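Galtham, Fri 7 January

**Sarnora Funeral Home Adds Evening Arrangement Hours**

Sarnora Funeral Home will keep its Galtham office open until 9 p.m. on Tuesdays, starting this month. Families can meet with staff to plan a service, choose a casket or urn, or go over an obituary before it is sent to the newspaper.

The home has served Galtham for 73 years. Evening visits were tried in August, and around 4 families a week asked for them.

Obituary text received by 3 p.m. will be posted on the home's website the same day. There is no charge for online notices. Memorial folders will still be printed by Praltus Press.

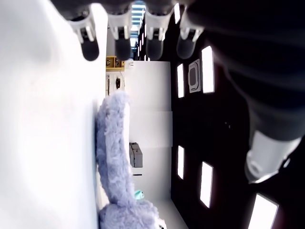
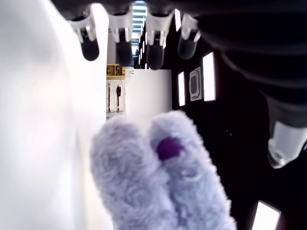 *Sarnora Funeral Home, Family Services Department*

Appointments can be made by phone or at the front desk.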